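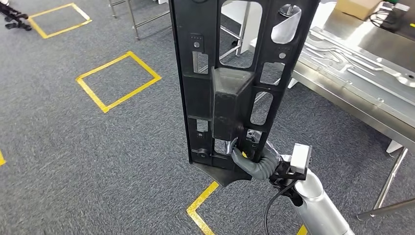 Una pieza de plástico negro moldeado, con sus nervios y aberturas.

En el taller de recuperación de plásticos de Skostetti, las piezas negras se apilan hasta media pared. La encargada de clasificación, que prefiere no dar su nombre, lleva 12 años separándolas y empezó un mes de enero, sin conocer el oficio. «Al principio todo me parecía igual. Negro, con agujeros y ya está», recuerda.

Lo primero que mira es el dorso. Los nervios le indican por dónde aguanta el panel y por dónde suele partirse. «La gente cree que las aberturas son para ahorrar material. Algunas sí, pero por otras pasa un cable o se llega a un tornillo. Si se rompe el borde de una de esas, la pieza ya no se vende».

Las zonas que sobresalen también dan trabajo. Un panel plano se guarda de pie en la estantería; uno con un bloque en el centro ocupa el sitio de tres. Por eso cambiaron las baldas el año pasado y ahora dejan unos 50 centímetros entre una y otra. Las pestañas de la parte baja se revisan aparte – son lo primero que se dobla cuando alguien apoya el peso en el suelo.

En el último inventario salieron 696 piezas. La mayoría se vende a talleres pequeños y el resto va a la planta de Milness, donde se tritura. «Antes de mandarlas quitamos pomos, grapas y espumas. Es lo más lento, en una mañana mala hago 4».

Le preguntamos si guarda alguna en casa. «Una, en el garaje. Cuelgo de ella las llaves y los alargadores. Mi hija quiere que la tire y de momento sigue allí».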